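옷은 왜 구겨질까요? 천과 주름 이야기

어린이 생활 탐구 | 글쓴이 텔마 오캄포

빨래를 갤 때 보면 어떤 옷은 반듯하고 어떤 옷은 쭈글쭈글합니다. 같은 서랍에 들어 있던 옷인데도 그렇습니다. 이 글에서는 천이 무엇으로 만들어지는지, 주름이 왜 생기는지, 그리고 옷을 어떻게 펴고 개면 좋은지 알아봅니다.

천은 실로 만듭니다

천을 손에 들고 가까이에서 보세요. 멀리서는 매끈한 한 장처럼 보이지만, 가까이에서는 가는 실이 보입니다. 실은 다시 더 가는 섬유로 되어 있습니다. 섬유는 머리카락처럼 가늘고 긴 것입니다. 솜이나 양털에서 얻기도 하고, 공장에서 만들기도 합니다. 섬유를 여러 가닥 모아 꼬면 실이 됩니다.

실로 천을 만드는 방법은 크게 두 가지입니다.

첫째는 짜는 방법입니다. 세로로 늘어놓은 실 사이로 가로 실을 위아래로 번갈아 통과시킵니다. 이렇게 만든 천을 직물이라고 합니다. 와이셔츠나 청바지, 이불 홑청이 직물입니다. 잡아당겨도 잘 늘어나지 않습니다.

둘째는 뜨는 방법입니다. 실로 고리를 만들고 그 고리에 다음 고리를 겁니다. 이렇게 만든 천을 편물이라고 합니다. 티셔츠와 양말, 스웨터가 편물입니다. 고리가 벌어졌다 오므라들었다 하기 때문에 잘 늘어납니다.

제비스카 어린이 도서관의 천 견본 상자에는 손바닥만 한 천 조각이 2,245장 들어 있습니다. 도서관에 가면 직접 만져 보고 어느 것이 직물이고 어느 것이 편물인지 맞혀 볼 수 있습니다. 천을 양손으로 잡고 살살 당겨 보면 차이를 느낄 수 있습니다.

주름은 어떻게 생길까요

천을 바닥에 툭 내려놓으면 저절로 반듯해지지 않습니다. 어떤 곳은 바닥에 닿고 어떤 곳은 떠 있습니다. 떠 있는 곳은 둥글게 솟아올라 언덕처럼 됩니다. 가장자리도 똑바른 줄이 아니라 물결처럼 됩니다.
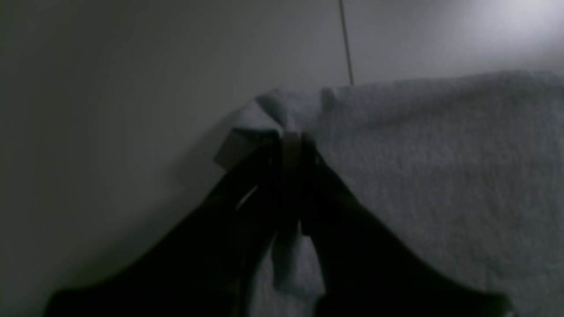
회색 천의 위쪽 가장자리에 낮은 물결이 있습니다. 왼쪽 위 모서리는 접혀서 넘어가 있습니다.

솟아오른 곳은 빛을 받아 밝게 보이고, 그 아래쪽은 그늘이 져서 어둡게 보입니다. 천의 색이 한 가지여도 주름이 있으면 밝은 회색과 어두운 회색이 함께 보이는 까닭입니다. 그림을 그릴 때 옷의 주름을 밝고 어두운 색으로 나타내는 것도 같은 원리입니다.

주름에는 금방 없어지는 것과 오래 남는 것이 있습니다. 방금 내려놓은 천의 물결은 손으로 쓸면 펴집니다. 그런데 접힌 채로 오래 눌려 있으면 섬유가 구부러진 모양 그대로 자리를 잡습니다. 이때는 손으로 쓸어도 줄이 남습니다.

면으로 된 옷은 물에 젖었을 때 특히 모양이 잘 바뀝니다. 물이 섬유 사이로 들어가면 섬유가 부드러워져서 움직이기 쉽습니다. 그대로 뭉쳐서 말리면 뭉친 모양이 남습니다. 빨래를 널기 전에 탁탁 터는 것은 이 때문입니다.

다리미는 반대로 이용하는 도구입니다. 열과 수증기로 섬유를 부드럽게 한 다음 납작하게 눌러 줍니다. 다리미는 매우 뜨거우므로 꼭 어른이 써야 합니다.

천을 펴는 순서

옷을 개기 전에는 먼저 폅니다. 쿠에사다 초등학교 생활 수업에서는 다음 순서로 연습합니다.

1. 옷보다 넓고 평평한 곳을 고릅니다. 책상이나 깨끗한 마룻바닥이 좋습니다. 푹신한 침대 위에서는 천이 파묻혀 잘 펴지지 않습니다.

2. 옷의 위와 아래를 찾습니다. 목둘레가 있는 쪽이 위입니다. 뒤집힌 옷은 바로 뒤집습니다.

3. 뭉친 곳을 찾아 손가락으로 가장자리를 집습니다. 가운데를 한 움큼 쥐면 새 주름이 생깁니다. 천을 집으면 집은 자리로 깊은 주름이 모이는데, 놓고 나서 손바닥으로 쓸어 주면 됩니다.

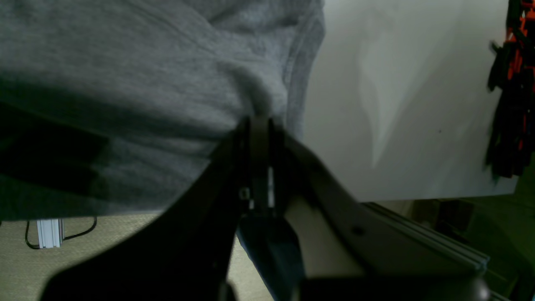
4. 접힌 모서리를 바깥쪽으로 넘깁니다. 모서리가 안에 접혀 있으면 아무리 쓸어도 반듯해지지 않습니다.

5. 가운데에서 바깥쪽으로 손바닥을 밀어 줍니다. 바깥에서 안으로 밀면 천이 가운데에 다시 모입니다.

6. 소매를 양옆으로 폅니다. 소매 안쪽이 꼬여 있으면 소매 끝을 잡고 살짝 당깁니다.

7. 이제 갭니다. 양쪽 소매와 옆구리를 안으로 접고, 아래에서 위로 반을 접은 다음 한 번 더 접습니다.

도톰한 천과 얇은 천

맨투맨처럼 도톰한 편물은 굵고 둥근 주름이 생깁니다. 천이 두꺼우면 날카롭게 꺾이기가 어렵습니다. 얇은 손수건은 반대로 가늘고 뾰족한 주름이 많이 생깁니다. 종이도 마찬가지입니다. 얇은 색종이는 쉽게 접히지만 두꺼운 상자는 접기 힘듭니다.

회색 맨투맨을 자세히 보면 밝은 점과 어두운 점이 섞여 있을 때가 있습니다. 색이 다른 섬유를 섞어서 실을 만들었기 때문입니다. 이런 색을 멜란지라고 부릅니다.

집에서 해 보는 실험

준비물: 손수건 한 장, 낡은 티셔츠 한 장, 무거운 책

손수건과 티셔츠를 각각 공처럼 뭉칩니다. 그 위에 책을 올려놓고 하룻밤 둡니다. 다음 날 꺼내서 책상 위에 펴 봅니다. 어느 쪽에 줄이 더 많이 남았는지 공책에 적습니다. 그다음 손바닥으로 쓸어 보고, 없어진 주름과 남은 주름을 그림으로 그립니다.

한 번은 마른 천으로, 한 번은 물을 조금 뿌린 천으로 해 보면 차이를 비교할 수 있습니다. 젖은 천을 쓸 때는 책이 상하지 않도록 비닐을 한 장 깔아 주세요.

낱말 풀이

섬유: 실을 만드는 가늘고 긴 재료
직물: 가로 실과 세로 실을 엇갈려 짠 천
편물: 실로 고리를 만들어 이은 천
솔기: 천과 천을 꿰매어 이은 줄
밑단: 옷의 아래쪽 끝을 접어 꿰맨 부분

다음 글은 '단추와 지퍼'입니다.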